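Gastgate Help Center
Workshop and Kitchen Tips for Small Online Stores

Merchants who make and pack goods at home lose many sales at the checkout page. The following tips were collected by Viola Mazza of the Gastgate merchant support team and apply to stores with fewer than 200 products.

Show the full cost early

State shipping charges on the product page. Customers who first learn of a fee at the final step often close the page. If rates vary by region, publish a short table and link to it from the cart. 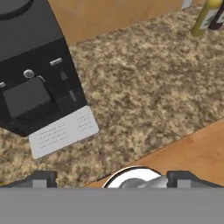

Shorten the order form

Ask only for the details needed to deliver the order. A form with 9 fields can usually be reduced to 6. Combine first and last name, and leave the company field optional. Guest checkout should be switched on – an account can be offered after payment.

Write one clear reminder

An abandoned cart message should be sent once, on the following morning, and should name the item left behind. Discount codes are best kept for returning customers. Merchants using the Iltance mail add-on will find the timing setting under Messages, then Carts.

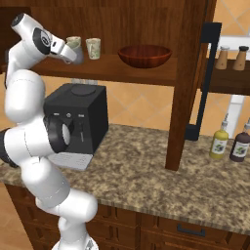

Test the page on a phone

Place a trial order every Thursday using mobile data. Check that the payment button is visible without scrolling and that the keyboard does not cover the postal code field. Record any error text exactly as it appears and include it when contacting support.

Questions about these settings may be sent through the merchant portal, quoting help topic 974.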